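Search this site Search

Home Robot Build, Session 6: Simulated Bench and Gripper Checks
Notes by Petro Fedoruk, Holldale shared workshop

3 comments 15 shares

6.1 Scope

This session covers the simulated bench and the checks to run in it before any motion file goes to the real arms. It assumes you have finished the wiring from Session 5 and that both arms home without a fault. If an arm still faults on homing, fix that first. The simulator will not show a bad crimp.

6.2 Layout of the bench

The bench model has two arms facing one work surface. Each carries a parallel gripper with long fingers. Place objects inside the area both arms can reach, and keep the elbow joints clear of the surface at the lowest pose you plan to use. The elbow is the part people forget. It swings wide when the gripper reaches across, and a path that is clean at the fingertips can still put the elbow housing through the table.

Set the table height in the model from a tape measurement of your own bench. The default in the Starmont file is for the metal bench by the door and is wrong for the others.

6.3 Contact settings

Load the Boteo contact file, version 15. Older versions let small rounded objects sink into flat panels. Run the solver at 100 steps per command. A lower value is faster but the fingers jitter when they close.

Friction is set per object. Rounded objects need a separate entry for each gripper pad, otherwise the simulator takes the value from the table and the grasp slips in a way that has no match in hardware.

6.4 Approach and grasp

Use a two-stage approach. Stage one brings the open fingers to a hover point over the object. Stage two lowers straight down and closes. Do not blend the stages until both pass on their own. Keep the idle arm parked over bare table, well away from any container, so that a planner error on that side has nothing to hit.

For containers with a hinged lid, open the lid flat and treat it as a second surface with its own height. The seam at the hinge is a common snag for fingertips coming in low. Polishchuk's planner handles the lid as part of the box body, so enter it by hand as a separate plane.

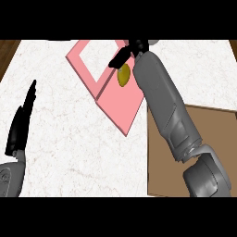 Both views: pink container on the marble top, one arm working, the other kept clear.

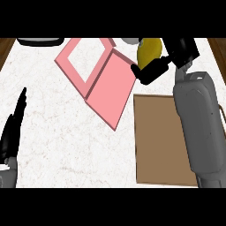
6.5 Logging

Record joint angles, gripper width and commanded width. The difference between the last two is the quickest test of whether the fingers closed on something. Write logs to the shared drive under your bench number. Run 1559 is the reference log for this session; compare yours against it before asking for help with tuning.

If your gripper width matches the commanded width at the end of stage two, the fingers met with nothing between them. Check the hover height first, then the object position, then the contact file version.

6.6 Before the next session

Run the grasp 15 times with the object shifted a little each time. Keep the failures. Bring the logs and the printed finger pads, cut to length but not glued. The April session starts with pad fitting, and the adhesive is supplied on the day.

3 comments Add a comment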